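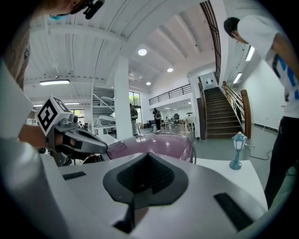
How to polish out light scratches on glossy plastic

I love this job. You start with something scuffed and cloudy, you put the radio on, and an hour later you can see the window reflected in it! I've done old radios, kitchen scales, a bike mudguard, the lid of a record player and more toys than I can remember, and I still get a silly grin when the shine comes up.

It works on hard, shiny plastic where the colour runs all the way through. Painted or chromed plastic is another matter (more on that further down), and soft, rubbery stuff won't take a polish at all.

What you need

Wet and dry paper, in a few very fine grades
A bowl of lukewarm water with a drop of washing-up liquid
Plastic polish, or plain white toothpaste if the marks are really faint
Soft cotton cloths, old T-shirts being the best thing ever made for this
Cotton buds
Masking tape
A good lamp you can move about

Have more cloths than you think you'll want. I cut an old T-shirt into squares and keep a stack by my elbow, and I never go back to one I've dropped on the floor. One bit of grit and you're putting in new scratches faster than you take out the old ones.

Wash it first

Take out any batteries and remove whatever unscrews. Then wash the thing properly, with an old toothbrush for the seams, and let it dry. Half of what looks like scratching is often just grime, especially grey scuff marks left by another bit of plastic. I once spent a whole evening planning how to sand down a bread bin and the marks came off with a damp cloth.

Sticker glue comes away with a dab of cooking oil, left for ten minutes and wiped off. Wash again afterwards, as the polish won't grip on an oily surface.

Find the scratches

Bring your lamp down low, so the light skims across the surface, and turn the piece slowly. Now run a fingernail over each mark. If your nail slides over without noticing, you can go straight to polish. If it catches a bit, you'll want the wet and dry paper first. If it drops in with a click, the scratch is deep, and you'll only soften it. I'd still have a go! A softened scratch on a shiny surface looks miles better than a sharp one on a dull surface.

Put masking tape over printing, labels and any edge where two colours meet. Printed lettering rubs off alarmingly fast.

Sanding (only if you need it)

Soak the paper for a few minutes in the soapy water. Start with the finest grade you own and only go coarser if nothing is happening. Keep everything wet, press lightly, and rub in straight lines in one direction. When you change to a finer grade, rinse the piece and go across your first lines, so that you can tell when they've gone.

It will look dreadful at this point. The whole patch goes flat and milky and you'll be sure you've ruined it. Keep going!

On curved parts, wrap the paper round something with a bit of give, like a piece of sponge. A hard block makes flat spots, and once a curve has a flat spot in it your eye goes there every time.

Polishing

Put a pea of polish on a folded cloth and work in small circles, on a patch no bigger than a coaster. I do 50 circles, wipe with a clean bit of cloth, look under the lamp and go again. Most patches need 2 or 3 rounds. Use a cotton bud for the corners and round any raised lettering.

You can use a polishing pad in a drill, but run it slowly and keep it moving. Plastic softens with heat, and it will smear before you've had time to swear. Ashwin D'Souza, who got me into all this, won't let a drill near anything smaller than a suitcase, and I've come round to his way of thinking.

When the last round is done, wash off the leftover polish, dry the piece with a fresh cloth and peel away your tape.

Painted and chromed parts

Skip the paper completely. The colour is only a thin skin, and once you're through it there's no way back short of a respray. A very gentle rub with polish on a cotton bud is as far as I'd go. Check your cloth as you work, and if it's picking up the colour of the part, stop there.

Clear plastic

Same method, more patience. Every leftover line shows, from both sides, so take your time between grades. And try a hidden corner before you start, as some clear plastics go cloudy with the wrong polish and stay that way.

Keeping the shine

Dust with a damp cloth, never a dry one, and keep it off sunny windowsills. Kitchen sprays with alcohol in them can cause tiny cracks in some plastics, so I stick to soapy water.

Next on my bench is a sewing machine cover with what looks like years of cat on it. I can't wait.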